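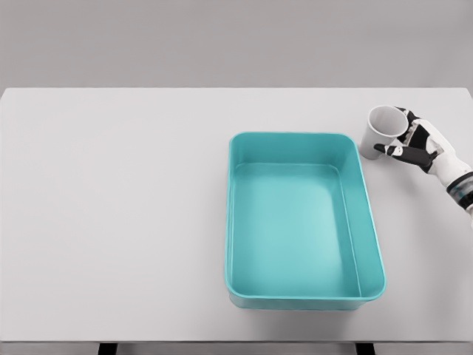
Kubo Tabletop is a set of 3000 simulated episodes for teaching a robot hand to pick things up and put them where they belong. We started it at Flikirgate because we were forever borrowing other people's examples and finding they didn't quite suit our hand (and we do have a soft spot for cups!). The scenes are kept very plain, with a grey wall, a pale table, the teal tray and a small white cup held between the thumb and fingers, so that a new model has as little as possible to trip over while it learns the basics.

What you get

Each episode holds the rendered frames, the joint positions and a short written instruction, such as "put the cup in the tray". There are 40 starting layouts in all. We have kept 77 episodes back for testing, so please don't train on those, however tempting it may be when your numbers look a bit thin.

How it was gathered

The episodes were steered by hand over 2 long spells at our Jandimcombe office, then replayed in the simulator to make the final frames. Episodes with a dropped object are still in there, marked "failed", and we've found them rather handy for training a success checker.

Known gaps

The lighting is soft throughout, and the Warton loader still reads wrist angles in degrees when everything else is in radians. Convert them before you start! A fix is on its way in the next release.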